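Neighborhood Supper at Nakermont Hall: What Changes This Season

April 4, 2025

The monthly supper at Nakermont Hall is moving from a buffet line to seated tables. The first seated supper will be the next one on the schedule, and the new setup will stay in place through September. After that we will look at how it has gone and decide what to do for the winter.

The buffet worked well when we had a smaller crowd. Over the past year the line has often run out the side door and down the ramp, and people at the end of it were sitting down to eat while others were already leaving. Several of you wrote to say that you came for the company and spent most of the evening looking at the back of someone's coat.

Under the new plan, food comes to the tables in bowls and on platters, and each table passes them around. There are two sittings. The early one starts at 5:15 and the later one at 6:45. Please pick one when you sign up. If your group is split between them, call the hall office and we will try to fix it. 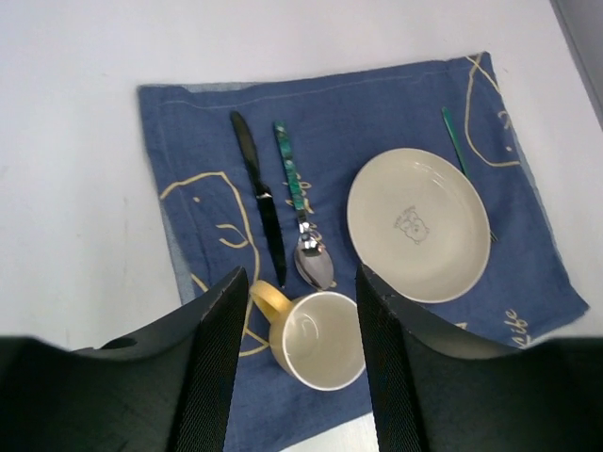
The price stays the same for adults. Children under six still eat free. We have room for 63 people at each sitting, and that number is set by the fire permit, so we can't squeeze in extra chairs at the ends of the tables as we used to do. Sign-up closes two days before each supper. If you find you can't come, let us know so the seat can go to someone on the waiting list.

Place settings will be laid before the doors open. In the past, people picked up a tray and took what they needed from the bins, and we went through a great many forks that were never used. Cloth mats will take the place of the paper table rolls, which tore easily and cost more every time we ordered them. The mats are washed after every supper and hung in the back hallway to dry. Please leave yours on the table when you go.

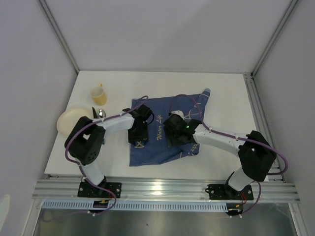 Blue cloth on a white tabletop.

The kitchen has also had some work done. The old three-bay sink was replaced in the winter, and the new one drains properly. The dishwasher was serviced at the same time and should no longer stop in the middle of a cycle. The total for the sink, the service call and the new shelving was $2,739, paid out of the building fund. Famach, the hardware store on the corner, gave us the shelf brackets at cost.

We still need mugs. The hall owned almost 500 pieces of tableware at the last check, but mugs are the weak spot. They chip, and they go home with people who are still finishing their coffee. If you have any of ours in your cupboard, bring them back and leave them on the cart by the coat rack. We will also take plain mugs in good shape. Please don't bring travel cups or glassware, as we have no place to store them.
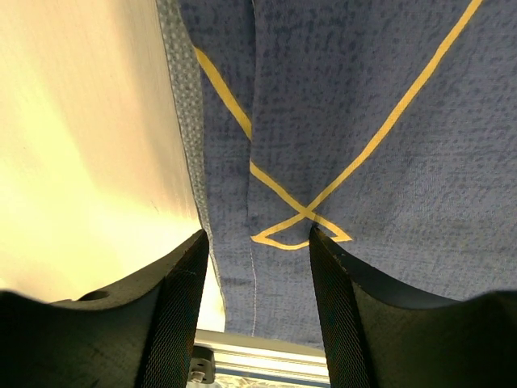
Blue fabric, close up.

A few notes on the menu. The first seated supper will be baked chicken, rice, green beans and rolls, with a bean and squash stew for those who don't eat meat. Dessert is sheet cake. If you have a food allergy, write it on the sign-up form even if you have told us before. The forms are thrown out each month and we do not keep a list.

Parking is the same as always, with one change. The lot behind the Sastry building is closed for paving. Use the street or the gravel lot past the library, and leave the two spaces by the ramp for people who need them.
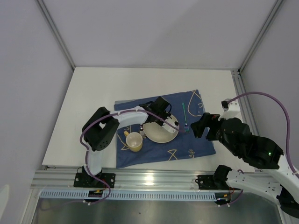

Kenneth Fajardo wrote in to ask that we keep one long table for people who come alone, as the small tables can be hard to walk up to when everyone already knows each other. He added that he met most of his friends in town while standing in the buffet line and would be sorry to lose that part of it. We will set aside the long table nearest the kitchen at both sittings. Check the box marked "open table" on the form if you would like a seat there.

Sign-up forms are at the hall office and at the library front desk.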